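Paper shopping bag

A paper shopping bag (also handle bag, carrier, in some stores just "a brown") is a bag made of paper, usually kraft, with a pair of handles at the top, used for carrying goods home from a store. Distinct from the flat merchandise bag (no handles, no side folds) and the grocery sack (side folds, no handles). Reused a lot around the house for storage, gift wrap, recycling, toys.

Construction

Body is one sheet, folded to a tube and glued along a back seam. Side folds, called gussets, let it open out square and go flat again. Bottom is folded and pasted. Most bags have a turned-over top edge or a glued strip inside it, where the handles attach.

Brown bags are unbleached. White ones are bleached, or brown with a white outer face. Heavier paper creases sharper and holds its shape on its side; thin paper slumps.

Handles

Twisted paper. Strip of paper wound into a cord, bent in a U, ends glued under a patch. The common type on mid-size bags. Comfortable enough, weak when damp.

Flat paper. Folded tape, same patch. Cheaper, lies flatter in a stack, cuts into the fingers more.

Cord or ribbon. Threaded through punched holes and knotted inside. Gift and clothing stores mostly.

Die-cut. No separate handle, just a slot. Light loads only.

Failure is nearly always at the patch, not the cord. One side lets go first and the bag tips.

Sizes

No fixed standard. Makers list width, then gusset, then height, and names vary from one to the next. The Pisel catalog sells its small twisted-handle bag in bundles of 500 and the large in bundles of 145, and the Graltlow price list uses "medium" for what Pisel calls large. Check measurments before ordering.

Packing

Heavy and flat things go on the bottom, boxed things against the sides. Round items (balls, fruit, round toys) are better put in last, or wedged, as they roll to the low corner and pull the bag over. Cold items in a separate bag, condensation softens the base.

For a tall bag it is often easier to lay it on its side, slide the things in through the mouth, then stand it up with one hand under the base. Same in reverse for unpacking. Handles should be folded back out of the opening first or they catch.

Household reuse

Szilágyi's household guide gives 3 uses before a bag goes to recycling: carry, store, line. Storage is the usual one. Bags of toys, winter hats, returns for the store. They are poor for anything long term, paper takes up moisture and the base goes soft on a basement floor.

Spyros Gkikas, in a pamphlet for the Tilley housewares store, recomends keeping one bag by the door for children's small toys and emptying it every January. The pamphlet was printed in a run of 900 and is out of print.

A twisted-handle bag on its side, with a round orange toy in the opening:

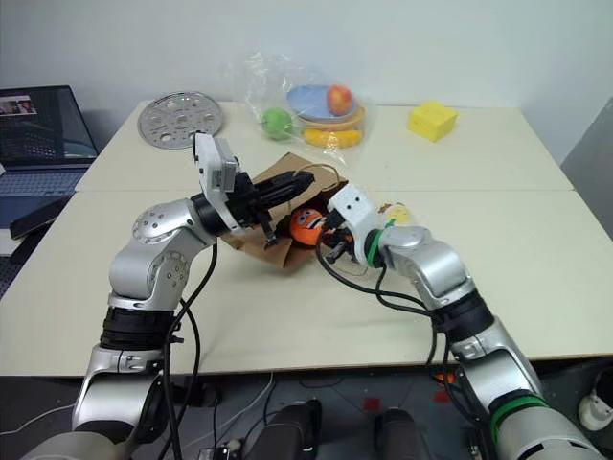

Recycling

Clean and dry bags go in with mixed paper or cardboard. Paper handles can stay on. Cord and ribbon come off, also any metal eyelets. Greasy bags go in compost where that is accepted, otherwise trash. Bags with a shiny plastic coating are not taken everywhere, check locally.

See also

Grocery sack
Gift bag
Kraft paper
Tote bag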